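3.2 Tabletop tidying: books and small items

The tidying study was run in the curtained corner set up by Lopes and Appiah. Table is light wood, black fabric hung behind it with big cut-out letters. Same table for all sessions in December. Items came from a pool of 74 household things collected by E. Antwi, mostly books, bottles, cups, desk clutter. No sorting by size or value beforehand.

Books were treated as their own group. A small stack, hardcover on top where posible, placed near the middle of the table (Fig. 1). We started with books because people disagree about them most. Some of our participants square the edges, some turn the spines, some just push the stack back and call it tidy. 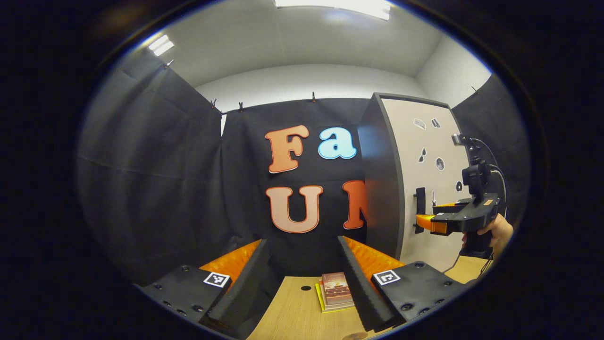 Figure 1. Book stack on the table, lettered backdrop behind.

Scoring was done by two raters, Solanki and Sowah, working apart. Each arrangement got a mark from 1 to 6 for how tidy it looked. Disagreements of one point were averaged, anything larger went back for a second look. Total of 2,000 arrangements rated, 200 of them twice to check drift. Drift was small for books, larger for the mixed items, see Section 4.

Shelf items next. Bottles and small containers have a front, books mostly dont need one once they are stacked. Participants were asked only to "leave it how you would leave it at home". Several asked whether labels should face out. We gave no answer. Left as a free choice and coded afterward, label out / label in / sideways.

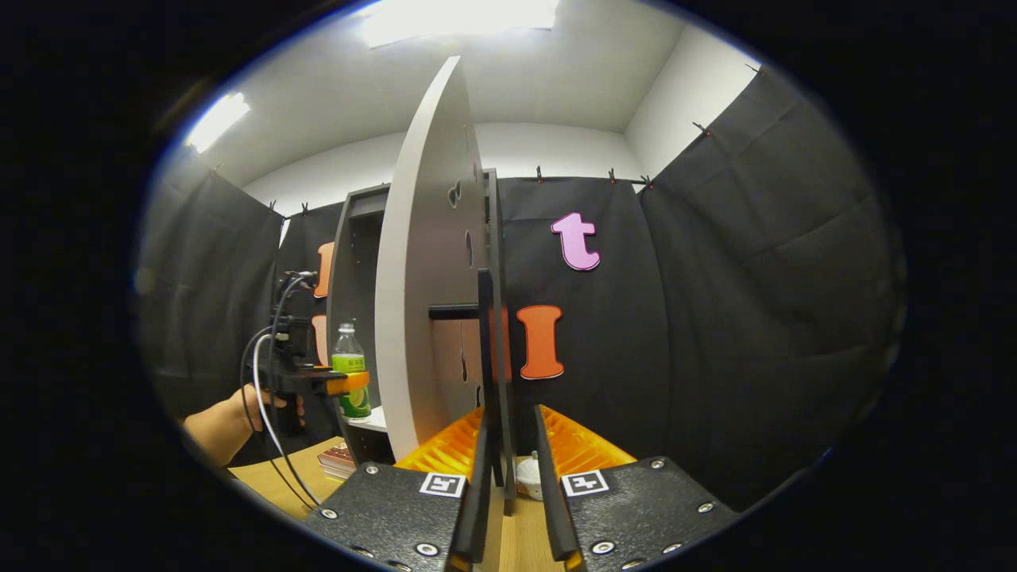

Small loose objects were the weak point of the protocol. Caps and little cups got moved to make room for something else and then stayed wherever they ended up. Raters punished this heavily, a single stray item could pull a mark down even with a neat shelf beside it. The Mensah checklist has no line for strays, so we added one after the pilot and re-scored the pilot arrangements to match.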